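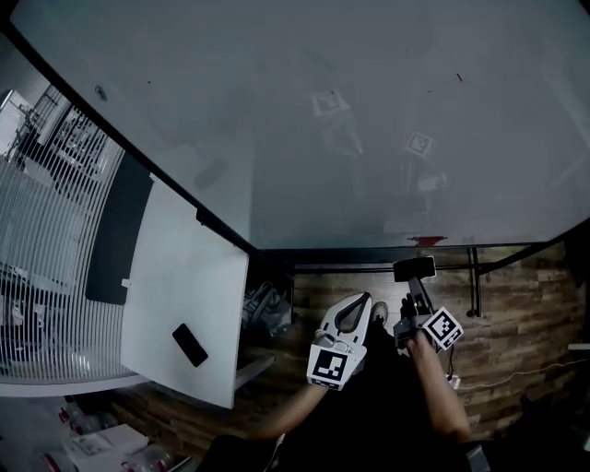
Prakemov handheld pair at the whiteboard, seen from above.

The pair costs $299 a month to rent. Setup took 31 minutes, most of it spent on marker calibration. Grip is secure, but the shell is bulky close to a vertical surface.

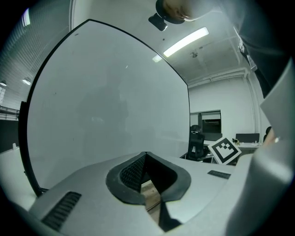
Sener asked in the comments whether tracking survives a glossy background. In our log, 11 episodes out of 3,308 lost pose.

Export is slow, and the manual skips time sync. Score: 7/10.
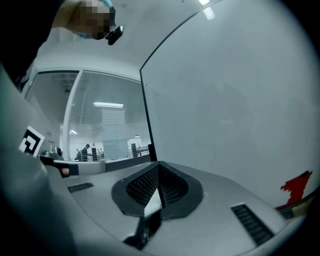 Louvered vents on both sides of the rubber insert.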